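Pruvia Door Wedge Alarm

I've sold this little alarm in my shop since November, and it's the one I keep at home too! Slide it under the door, flip the switch, and if anyone pushes the door open it shrieks at 100 decibels. Item 981, sold singly.

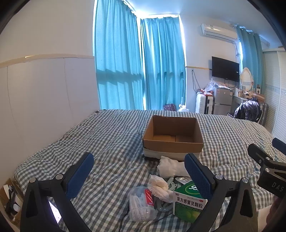
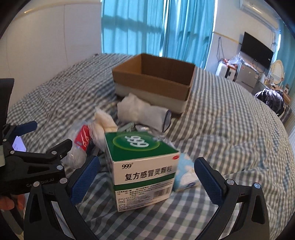 Does it work on carpet?
It works on low carpet and bare floors, but a thick, shaggy rug lets the wedge slide. For those I'd go with the Arnum door brace (item 749), which has a wider rubber foot.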